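Gripper Trials in Simulation: Your Questions
Updated 2026-01-28

Thank you for all the mail about our gripper trials. I've gathered up the things people ask most, and I've tried to answer them the way I would if you were sitting across the table from me. - Imani Ridgeway, Lavness project

What are you comparing?
Two sets of fingers. The Viker set is slim and stiff, and the Cavesier set is a bit softer and more forgiving at the tip. Everything else stays put: same arms, same controller, same home. It's tempting to change a second thing while you're in there (I've done it, and lost a whole afternoon of results), so now the settings are locked before we begin.

Why do it in simulation at all?
Mostly so we can start over as often as we like. Every task gets 100 tries with each set of fingers, and each try is allowed 60 seconds before it counts as a miss. I wouldn't care to pick up that many dropped bowls by hand! It also means that when you ask us to rerun something from June, we can load the same starting layout and do just that.

What sort of tasks are in the set?
Household ones, all with two arms. We wanted small things, ribbed things and things with a rim, and some furniture in the mix as well.

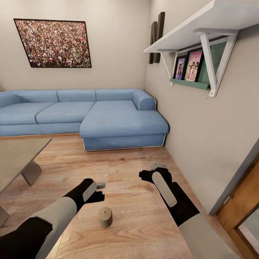
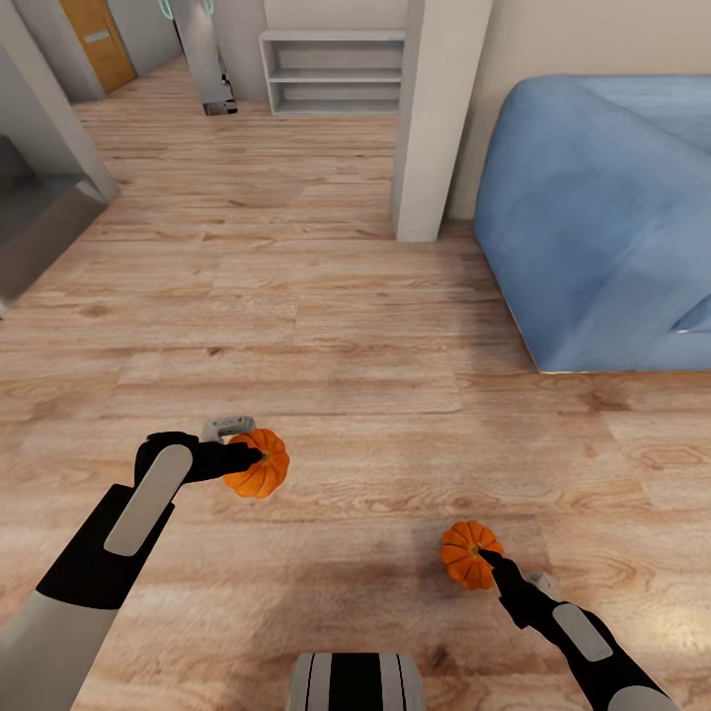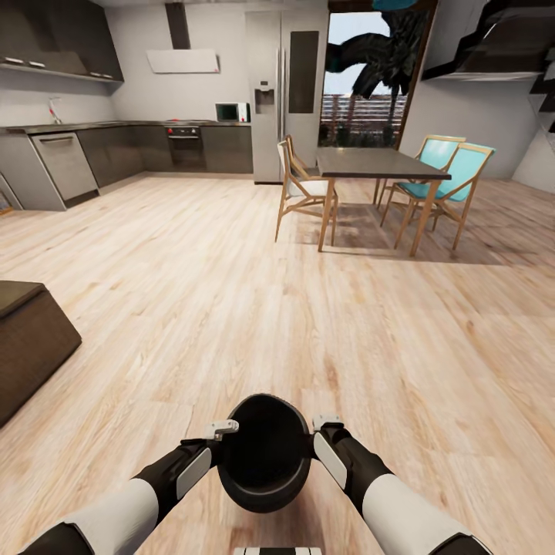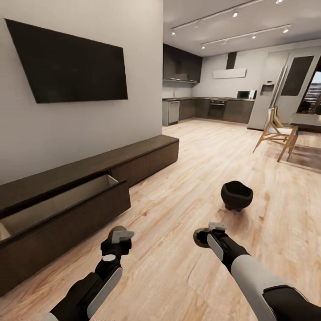
Which fingers are winning?
It depends on what you hand them, I'm afraid. The slim ones have been lovely on small objects, where there isn't much room to close. On wide rims the softer ones slip less, and they put up with a sloppy approach much better. If you only plan to buy one set and your work is mixed, I'd lean toward the softer ones, but please read the drawer results first, as they're close enough that I keep changing my mind.

How do you decide that a grasp was good?
The object has to leave its support and stay held for 15 seconds without turning more than we allow. For the drawer it's simpler: open past the mark, and nothing else knocked over on the way. We score both arms together, so one lazy arm will spoil the try.

Does the controller make a difference?
Quite a lot, yes. We're using the Nguyen-Tran controller with its default gains, and we did try stiffer ones early on. The arms got to the object sooner and then nudged it away - very frustrating to watch. There's a short note on gains in the download, near the end.

Will the results carry over to real hardware?
Some of them, I hope. Friction is the part I trust least, so treat the rankings as more useful than the scores themselves.

Can I run my own gripper through the tasks?
Please do! You'll need a model of the fingers with sensible contact surfaces, and the file should be under 400 MB or the loader gets cranky. Start with the pumpkins.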